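Lecture 5: What a wrist camera can tell you about a row of stitches

Notes by Kylie Ormsby. Read before the Wednesday section. The reading is the Humalden suturing report, all of it, including the appendix that everybody skips.

Last time we ended on the claim that a policy trained by imitation "learned to assess its own sutures." I said I didn't believe it and a few of you asked me to say why in writing. So these notes are mostly about that one claim, and about what you'd have to see before you let an author make it.

First, what was done. The group recorded people operating an arm over a practice limb, then trained a policy on the wrist view and the joint readings. Separately they trained a scorer. The scorer looks at a single wrist image and gives each row of stitches a grade for spacing and for how well the knots sit on the incision line. The training set for the scorer was 2923 images. After dropping the ones where the two graders disagreed, 2679 were left. Write both of those numbers down, we come back to them.

The headline result is that the scorer agrees with the human graders almost as well as the graders agree with each other. Sounds good. But look at the order of operations. The images where the graders disagreed were thrown out before the test split was made. So the test set has only the easy rows in it, the ones two people already saw the same way. Then the agreement between graders is quoted from the full set, hard rows included. Those are two different populations. You can't put the two numbers side by side in a table and draw an arrow between them.

Work out the difference: 244 images. That isn't a rounding error, and the report gives them half a sentence.

Second problem, the input. A wrist camera sits very close to the work and it sees part of the tool all the time. Some of the limb is hidden by the gripper in any given image, and which part depends on the pose. If the light is strong, another part goes white. The scorer still puts out a grade per row. Ask yourself what the grade is a grade of. 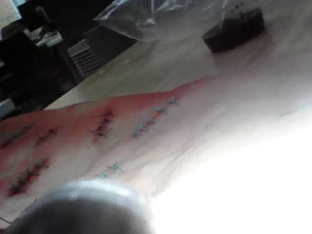

Surgical Skills Robotics Group, Sidholm

Take the blue row near the center. Small crossing knots, even spacing, short trimmed ends. I'd grade that row from this view and feel all right about it, at least for spacing. Now try the shorter blue row below it, partly washed out by the light from the right. Two or three knots, depending on how you squint. If you can't settle how many knots there are, you can't give a spacing score, because spacing is a distance between things you've found. The row at the far left is worse, only a few of its knots are in view. A scorer trained to always answer will answer for that one too.

And there's a thin faint blue line on the right part of the limb, close to where it gets very bright. Pen? Stray thread? I don't know. The scorer has no label for "don't know." The report's label set has good, fair, poor and absent, and a line like that has to land in one of them.

Thread color is another thing to worry about. There are blue rows and black rows here, and the black ones sit tighter together. If black rows in the training data were tight in general and blue rows were spread out, a network can get a decent spacing score from color alone. Easy to test: convert everything to gray and see how far the score drops. It was not tested, or if it was it isn't in the report. Gervasio Benítez asked about this at the August workshop and got "we don't believe that's a concern," which I wrote in the margin of my copy.

Third problem, the word "assess." Even if every number held up, the scorer grades how a row looks. Looks from one side, at one moment. It doesn't know tension. It doesn't know depth of bite. Two rows can look the same and one of them pulls open when you flex the limb. A surgeon who teaches this puts a finger on the row, and there's nothing in the pipeline that does the same job. The authors say future work will add force sensing. Fine. Then the title should wait for the future work.

To be fair to them, there are good things in it. The practice limb was held out by limb and not by image, so the same row never shows up in both training and test. Plenty of papers get that wrong - the Yáñez dataset did for its whole first release. They also published the raw wrist images with the tool in view and did no cropping to make things prettier. That's how I'm able to complain in this much detail.

What I'd want before believing the claim:

Grades on the dropped images too, reported separately.

A "can't tell" output, and a plot of how often it fires as the light gets stronger.

The gray test.

At least 2 views of each row, with the gripper moved out of the way in one of them. If the grade changes between views of the same row, that change is your error bar, and I suspect it's bigger than the gap they're proud of.

Some pull test, even a crude one, on even a small part of the rows.

Daranee Srisuk, who is helping with the section, thinks I'm being too hard on the second point. Her view is that a "can't tell" output gets abused, and the network learns to hide behind it. That does happen. She'll make the case on Wednesday and you should argue with both of us.

For section: choose one row in the picture and write down the grade you'd give it, from good, fair, poor or absent. Don't compare with your neighbor first. Then write one sentence on what would change your mind. Bring it on paper. We'll tally by row and see where the class splits, and then talk about what happens to your "accuracy" if I delete the rows where you split.

Appendix B of the report has the grader instructions. Read the paragraph on glare twice. It tells graders to "use best judgment" where the stitches are not clear. That one phrase is doing a lot of work in the results section.

Next lecture is on resets and who does them.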